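Fitting out the small office at Jaltthorpe, a thread. It's the room at the end of the corridor that used to hold the franking machine. Mostly notes on the desk, the cabling and the light.

Starting point: white walls, white ceiling, wooden floor. Decorating was done before we got the keys. No complaints about the finish. The paint marks if you lean a chair on it, so the chair stays tucked behind the desk for now.

The desk is the Stanow with the curved front. I wanted the straight version. The curved one was in stock, the straight one had a 9 week lead time, and the door to this room doesn't stay open that long without somebody filling it with boxes.

Assembly: two people, one hex key, one evening. The instructions have you tighten the legs before the top is square. Don't. Leave every bolt finger tight, check the diagonals, then go round twice.

Mine was 2 mm out on the diagonals at the first attempt. That's enough to make it rock. Slackened everything, pushed it square, tightened again, fine.

Grommet hole is on the right of the desktop. Check this against your sockets before you decide which way round the desk goes. Our sockets are on the left. I read the drawing as seen from behind and got it wrong.

Fix for that was a cable tray under the top, screwed in with 12s. Check the thickness of the board first. Longer screws will come through and you'll be buying another top.

Contents of the desk as of Friday, 4 pm: one book, one phone, one plant. That is the whole allocation. 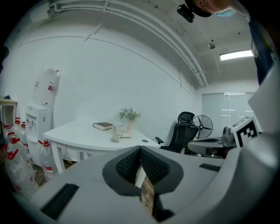 Jaltthorpe, small office. Desk set, phone near the front edge, plant behind it.

Phone is a corded landline. The Nisusov handsets we had in the old office needed charging and were never on the charger. A coiled cord solves this. It also keeps the phone in the room.

Extension number is 32. It goes on a label under the handset once the label maker has tape in it.

The book is the visitors' book, hardback. Signing in on a tablet was discussed. The tablet would need a socket, see above.

Plant: slim vase, small footprint, placed behind the phone where an elbow won't reach it. Water on Fridays, in the sink, and wipe the base before it goes back on the desk. Rings on a white top show from the doorway.

Lighting. The ceiling panel is fluorescent and I'm leaving it. Vasseur quoted 400 for an LED swap including disposal. For a room used two mornings a week that can wait until the tube fails.

The frosted glass on the back wall gives privacy and no view. Glare on the white desktop was my worry. A dark desk mat would deal with it and I have one on order.

Cable on the left wall still needs proper clips. I'd like a straight run at skirting height, with one clip at each end of the corner and the rest spaced evenly between.

Outstanding: clips, label, mat. A coat hook if the wall will take one. I tapped along it and it sounds hollow most of the way, so it'll be a plasterboard fixing.

Will add to this when the mat arrives.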